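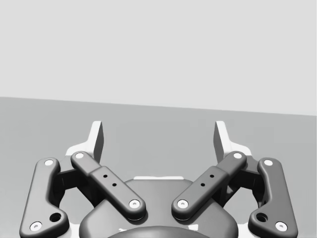 I've been building a two-finger gripper for the arm in our shared workshop since April and I'm stuck on the linkages. I named the arm Nina, blame my niece. Before I print anything else I've been running it in the simulator with the camera looking up the wrist, and on screen it all behaves. Two dark grey links per finger, a white pin at each end, fingertips wide apart over a bare tabletop. My printed one is another story! When it closes, the left tip gets there first and leans in at the top, so anything thin just squirts out (I've been practising on paddle pop sticks). Same lengths, same motor, 40 per cent infill. Is it the pins or is it me?
Gülizar Gezer

Tuvia
Sounds like slop in the pivots to me. You've got eight pins there and if every hole is a bit loose it all adds up by the time you get to the tip. The simulator thinks every hole is perfect, so it'll never show you. I print my holes undersize and ream them by hand, then use a bit of steel rod for the pin. Grab one fingertip with the motor off and wiggle it. If it moves more than a millimetre or so, there's your lean. The left one arriving early could be a separate thing, so check that both inner links are sitting on the same tooth at the motor end. Mine was one tooth out for 3 weeks and I rebuilt the whole palm before I noticed, grrr.

Lerulby
just buy one

Musto
I'd measure the links again before you ream anything. Centre of hole to centre of hole, with calipers, on all four. The outer ones with the bend in them are the ones I'd be suss on, mine warped coming off the bed and you couldn't tell by eye. I print them flat now and leave them till the bed is cold. Also put some rubber on the fingertips, bike tube is fine. It won't fix the lean but your paddle pop sticks will stay put while you sort it out.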